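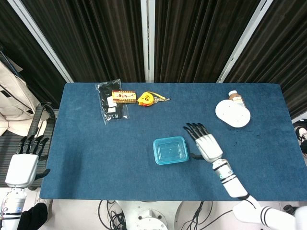 Figure 2. Small goods set out on the covered table before sorting. Photo: Imani Szabo.

3.2 The table and the goods laid out on it

The second part of the study looked at how people deal with small mixed goods once these have been put down on a shared surface. The first part, carried out in homes in Weltusham, had shown that most of the things people complain of losing are not lost in cupboards or drawers. They are lost on tables. A flat surface near a door takes in keys, post, food boxes, medicine, wrapped purchases and anything else that was in the hand at the time, and these things then stay where they were put until the table is wanted for something else.

We therefore moved from asking people about their tables to giving them one. The table was rectangular and was covered with a dark blue felt cloth. Early trials on a bare top had been noisy, and smooth boxes slid when a neighbouring item was pushed aside. Felt stopped the sliding. The colour was chosen by Pennington after a grey cloth was found to hide metal objects in the evening sessions. Against the blue, pale plates and small silver keys are both easy to pick out, although black items are less so, and we return to this point in section 3.4.

The goods were drawn from a list put together from the Weltusham visits. Figure 2 shows one of the layouts. It has a clear plastic bag with a black item inside, a small printed box, a set of keys on a yellow cord, a white round plate, a small bottle of brown liquid with a white cap, and a teal food container with a clear lid. None of these things is unusual in itself. What matters for our purposes is that they belong to different parts of the home, and that several of them could reasonably be put in more than one place.

The bottle is a good case. Of the people we spoke to in the first part, those who kept such bottles in the kitchen treated them as food, and those who kept them in the bathroom treated them as medicine, often without reading the label. The same bottle could move between the two rooms in the course of a winter. Obi has described this elsewhere as drift, and we use the word here in his sense: a slow change in where a thing is kept, which nobody in the household remembers deciding on.

Layouts were made up by one of the authors before each session, working from a written card. The card named the goods and gave a rough position for each (far left, far right, middle, near edge). It did not fix the angle or the exact spacing. We did this on purpose. In the trials, goods that had been lined up neatly were read by participants as already sorted, and several people asked whether they were meant to leave them alone. When the same goods were put down at odd angles, and one or two were allowed to overlap, the question was not asked again. In the layout in Figure 2 the small box rests partly on the corner of the bag, and the bottle is partly under the plate. Overlaps of this kind were common in the homes and we wished to keep them.

3.3 Procedure

Each participant was asked to clear the table as though visitors were expected. No time limit was given. Participants could group the goods, stack them, put one inside another, or carry them to any of the shelves and trays provided at the side of the room. They were told that there was no correct answer. Sessions took place in the morning and again after 4 p.m., so that we could see whether the light made any difference to the order in which things were picked up.

For each session we wrote down three things: the order in which goods were first touched, the place where each was finally put, and any item that was moved more than once. The last of these turned out to be the most useful. An item moved twice is usually an item without a home. Keys were hardly ever moved twice. Wrapped items in clear bags were moved twice more often than anything else on the list, and in two households' worth of follow-up visits the bags were still unopened on the hall table a month later.

The food container raised a separate problem. Some participants treated it as an object to be put away, and others treated it as a place to put things. The lid was left on at the start of every session so that the second use needed a clear decision. Those who opened it tended to do so early, before they had touched the plate, and what they put in it was nearly always small and hard – keys, coins, a box if it would fit. Kikuchi suggests that a container in the middle of a table is seen as belonging to the table, whereas one at the edge is seen as waiting to be taken away. We did not vary its position often enough to test this.

3.4 Notes on the materials

Some practical points may help others who wish to repeat the work.

The felt should be wider than the top only if it can be fastened. A loose overhang gets pulled when people lean in, and whole layouts were spoiled in this way during December. We had ours cut to size.

Dark goods need care. A black item in a bag shows up mainly because the bag catches the light; taken out and laid on dark blue felt, it may be passed over altogether. We kept such items in their bags for the main sessions. Nguyen-Tran ran a short check with a cream cloth and found that black goods were then picked up sooner, but that the white plate was left until last. There may be no single colour that suits a mixed set.

Bottles were checked before each session to see that the cap was tight. Plates were used clean but not new. New plates with the sticker still on were sorted with the purchases, and worn ones with the crockery, and the same was true to a lesser degree of boxes with the seal unbroken.

Finally, keys should have a fob. Bare keys were often taken to be the property of the research team, and participants handed them back to us or set them politely to one side. Once a coloured fob was added they were treated like the rest of the goods. We used several fobs over the course of the study and saw no difference between them that we would wish to report.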